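17/07/2021

Barometer 1,016 at seven, steady. Wind light from the north-west. Rain gauge empty for the sixth morning.

Changed the oil in the wall clock movement before breakfast, as planned. The old oil on the third wheel pivot had gone to a brown gum and came off only with pegwood. Four pegs used, all scrapped. The pivot itself is sound apart from one fine score near the shoulder, too shallow to justify burnishing. I have written this on the card so that I do not take it apart in two years to look at the same mark.

The longer job today was the rate record. The regulator has now run without being touched since the suspension spring was replaced, and I had 19 daily readings to reduce. Method as before: compare with the time signal at nine, note the error to the nearest tenth of a second, note the temperature inside the case and the barometer, then take differences. The raw figures wander by more than I would like. Once corrected for pressure they settle down a good deal, and what remains follows the case temperature with a delay of about a day. The pendulum rod is therefore undercompensated. It loses when warm, gains when cool, and takes its time over both.

Damian Górecki maintains by letter that the delay is in the thermometer and not in the rod. His argument is that the bulb hangs against the backboard, and the backboard is against a stone wall. I think he is half right. If the bulb were reading the wall it should lag the rod, and I would then see the clock respond first. I see the opposite. But the bulb is in a poor place and I will move it to the level of the bob, at the front, before I argue with him any further.
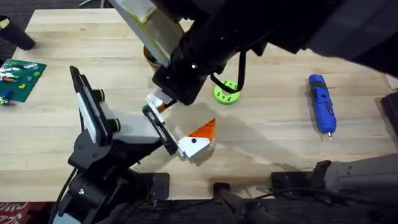

Parts and orders

The Prasska suspension springs arrived. Two in the packet, one with a visible kink below the upper chop, which makes it useless for anything except measuring. Thickness checked in five places on the good one: consistent to the limit of the micrometer. I have put it in the drawer with the spare crutch pin. The kinked one goes back with a note.

Voß have replied about the invar rod. They will supply it annealed and aged, with a certificate of expansion, but not before the middle of August. The price is high. I asked whether the ageing could be left out and done here, and the answer was a plain no, with a paragraph on stress relief that I could have written myself. Ordered it anyway. The alternative is to go on adjusting the brass sleeve under the bob by guesswork, and I have done that twice already.

Jeletti oil, the thin grade: one bottle left, unopened. The open bottle has a faint haze and I no longer trust it on pallets. Demoted to door hinges.

The arithmetic for the beat error was wrong on the June sheet. I had divided by the count for a seconds pendulum when the sheet belongs to the bracket clock in the hall. Corrected in red. The amplitude figures on the same sheet are unaffected.

Nomvula Ngubane called at half past two to return the depthing tool. She has finished planting the escape wheel on her own clock and had the drawings with her. The centre distance is good. The lift on the exit pallet looks slightly heavy on paper, perhaps a quarter of a degree, and she intends to leave it until the clock is running and then decide. I would have corrected it now, but I also tend to correct things that were right. We checked her train count while she was here: 2,844 beats in the hour short of what the drawing called for. The cause was a misread tooth count on the second wheel, written down once and copied onto every later sheet. She took it calmly. The wheel itself is cut correctly, and only the paper needs altering.

She asked whether I still used the Skisudari timer. I do, for bracket clocks, with the clip-on microphone. For the regulator it is no better than the nine o'clock comparison over a day and noticeably worse over a week, as its own reference drifts with the room. A warm-up of 40 minutes helps. She is going to borrow it in the autumn. 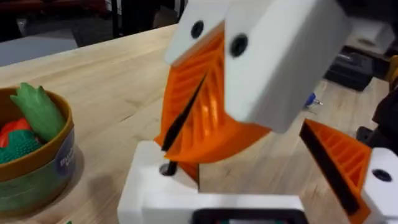 Page 128

Afternoon continued. Opened the regulator case at four to move the thermometer. Pendulum left swinging throughout. The door was open for just under six minutes and I expect this to show tomorrow as a small disturbance, so tomorrow's reading is to be marked and left out of the fit.

New position: front left, level with the centre of the bob, bulb shielded from the glass by a strip of card. The card is temporary. It cleared the pendulum by 11 mm at the widest part of the arc, measured with a rule held against the case, and I am content with that for now. At five the thermometer read 0.6 of a degree higher than at the old position. Part of that will be the open door. If the difference is still there in three days then Damian has his half point and I will write and say so.

Weights: driving weight has 2,000 mm of fall remaining from this evening. Wind on the eighth day as usual, and note the time of winding. I forgot to note it last month and lost a reading through not knowing which side of nine it fell.

Things outstanding:
Rule new sheets for the rate book, with a column for thermometer position.
Return kinked spring.
Re-leather the click spring stop on the hall clock.
Ask Nomvula for the second pair of runners when she next comes over, the wide ones.
Find the certificate for the barometer. It was in the blue folder in spring and is not there now.

Supper late. Barometer 1,013 at ten and falling slowly. Case temperature 21.4 – new position. Regulator not compared this evening, as I want the nine o'clock reading to stand alone.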